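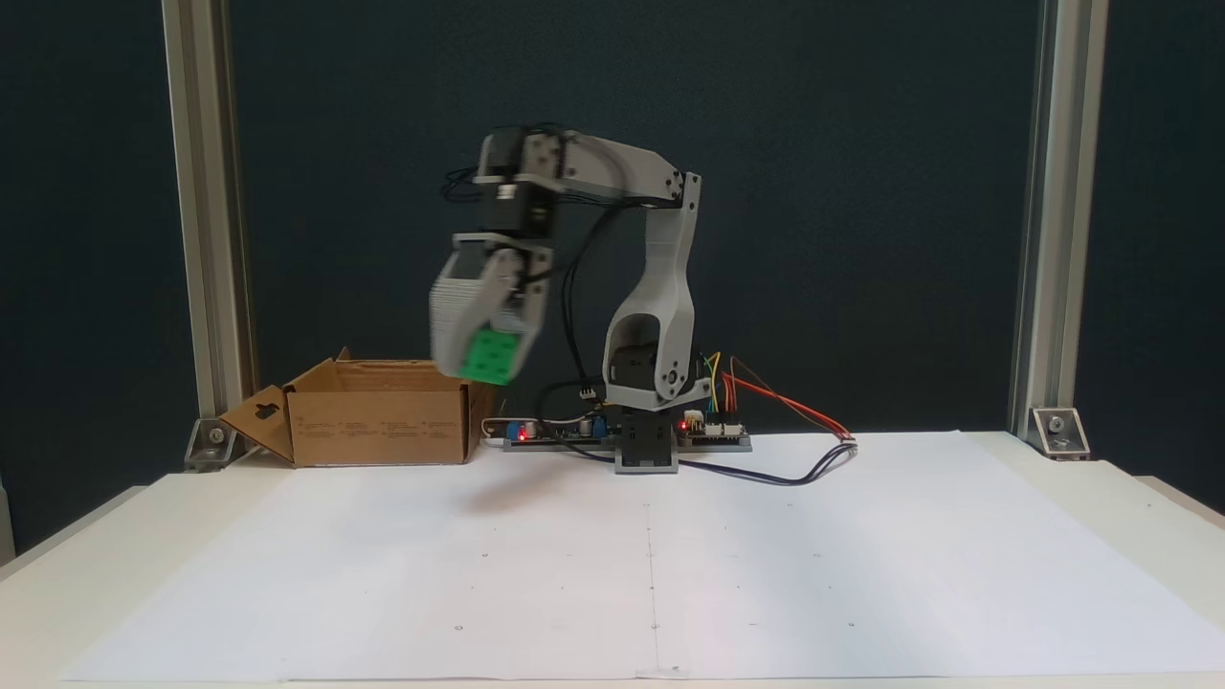 Home | Box Hire | Packing Help | Prices | Find Us

PACKING SMALL THINGS: QUESTIONS WE GET ASKED

We hire out tables by the hour and sell boxes by the stack, and people ask us things while they pack. The answers below are the ones we give at the counter, written down by Sumaiya Debnath so that the rest of us stop contradicting her.

Can I reuse an old cardboard box?

Yes, and most people do. Press the bottom with your palm before you trust it. If it sags, it has retired and you should let it. Old printing on the sides does no harm, but cross out anything that looks like an address, or your dice may go and live with a stranger.

What about boxes with handle holes?

Fine for carrying, poor for small things. A cube or a die will find a handle hole the way a cat finds the one open window. Tape a bit of card over it on the inside. If the hole is in a flap, it usually ends up folded against the other flap and you can leave it alone until the lid is shut.

Flaps in or flaps out while I'm filling it?

Out, and folded right back. Pranab Gazi likes to tuck his inside "to keep things tidy" and then spends the afternoon fishing under them. Fold them away from you and you can drop things in from above without aiming.

Why do you put white paper on the tables?

Small bright things show up on it. A green cube on white paper is hard to lose, even for the sort of person who loses cubes. You can also write on it, and lift it by two corners at the end to tip the crumbs in the bin. Use one big sheet if you can. Several small ones creep apart, and something always goes down the gap.

Do I have to pack things one at a time?

For small, hard pieces, we'd say so. Pouring feels quicker, and it is, up to the moment when half of it lands on the floor. One at a time also means you look at each piece, which is when you notice the chip or the wrong colour. Nobody has ever thanked us for this advice.

What should go in first?

Heavy and flat, then heavy and awkward, then the little things in the corners. Little things put in first will be under something by the end, and you will want one of them on the first evening.

Should the little things have a bag of their own?

If you own a bag, yes. The Birkulell pouches we sell hold a board game's worth and come in packs of 8. A clean sock does the same job and costs you a sock.

How full is full?

When the flaps meet without a fight. If you have to kneel on it, you have packed two boxes. If it rattles, add crumpled paper until it doesn't. You may use the table sheet for this once you've finished with it, and we'd rather you did.

Where should the box stand while I pack?

To one side of the paper, on the hand you reach with. Behind the paper is better than on it, so you aren't leaning over the box to get at what's left. Selvaraj Sivakumar keeps his on a chair — he also has a bad back, and has so far refused to connect the two facts.

Which tape?

Wide brown stuff. The thin clear kind is for birthday presents. Two strips along the bottom seam, one across each end, and then stop. We once opened a box from Noltberg with so much tape on it that there was hardly any need for the cardboard.

Can I leave a half-packed box with you overnight?

Yes, for up to 4 nights, with your name on the side and not on the lid. Lids get stacked on.

COMMENTS

Rozália Hegyi
Handle hole advice came too late for me. Eleven dice went in and I have no wish to say how many came out. Do you sell the big paper by the sheet or only the roll?

Sumaiya Debnath
Both. Ask at the counter, the sheets are kept behind it.

Tahsin Wickramasinghe
I sorted some 1,023 counters from my late uncle's games cupboard by your one-at-a-time method. It took most of June. I did find the wrong-coloured one.

Dewan
I disagree about the flaps. Tucked in is neater. Pranab is right.

Pranab Gazi
Thank you.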